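Iason Tsolakis
August 18, 2019

Some thoughts about tires on delivery vans, after my first full year as fleet coordinator at Matetti. Short thread.

We have 85 vans in three depots. In January I asked every depot to write down the tire pressure of each van before the first trip of the day. They did not love me for this.

After the first round, 138 tires were below the pressure on the door sticker. Most of them only a little, but some were so low that I would not drive my own car like this.

The drivers are not lazy. Our check sheet had a box for "tires OK" and you can tick it from three meters away. Now there is a box for the number, one for each wheel.

Aitana Rivas from the Gistero depot had the better idea - she put the gauge on the same hook as the van keys. You take the keys, you take the gauge.

We also started to move the tires front to back at each service. Before, the front pair was finished early and the rear pair still looked almost new.

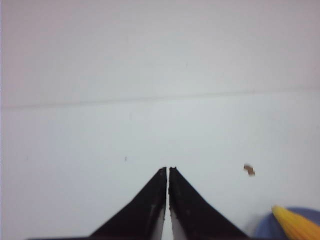 The workshop asked me if we should buy sensors for all vans. I got one offer, 1,867 for the first ten vans, without fitting. For now I said no. Maybe next year, when the older vans go.

If you run a small fleet and you do it in another way, please write to me. I am still learning this job.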